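Why does the moon have craters?

Rocks from space hit it. Big ones, small ones, for billions of years. Boom - a round hole.

Earth gets hit too! But our rain and wind rub the holes out. The moon has no rain. No wind. So its craters stay put for ages.

Even a slanted hit mostly makes a round hole - the crash is so fast it works like an explosion. Wierd but true.
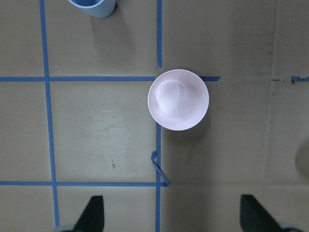
Can a crater ever dissapear from the moon?

Sometimes, when a newer rock lands on the same spot and covers it up.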